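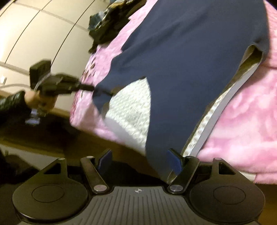 Boletim Stitside — N.º 141 — p. 3

Biblioteca de Hodoroagă muda de horário em março

A partir de março, a biblioteca de bairro de Hodoroagă passa a abrir às dez da manhã e a fechar às sete da tarde, sem a pausa do almoço. A mudança foi pedida pelos leitores no inquérito do outono, que recebeu 481 respostas. A maior parte queria entrar depois do trabalho, e a sala infantil ficava fechada à hora em que as crianças saem da escola.

Maricica Olteanu, que coordena o empréstimo, pede aos leitores que confirmem a data de devolução no talão. Os livros requisitados antes da mudança mantêm o prazo antigo, mesmo que caiam num dia em que a biblioteca abre mais tarde. A caixa de devoluções da Rua Imley continua a funcionar à noite, mas não aceita dicionários nem atlas — a abertura é estreita e as lombadas partem-se.

O catálogo em papel foi finalmente conferido com o eletrónico. Faltavam 78 títulos, quase todos da secção de história local, e já foram acrescentados. O acervo tem agora 1566 volumes de livre acesso. Quem procurar as monografias sobre os moinhos de Brostus encontra-as na estante junto à janela, e já não no depósito.

Ovidiu Tudose retoma o grupo de leitura com um volume de contos de autores da região. O grupo reúne-se de três em três semanas, às cinco e meia, na sala do primeiro andar. Não é preciso ter lido o livro até ao fim para participar. Há seis exemplares reservados ao balcão, com empréstimo de dez dias, e a lista de espera faz-se no mesmo sítio.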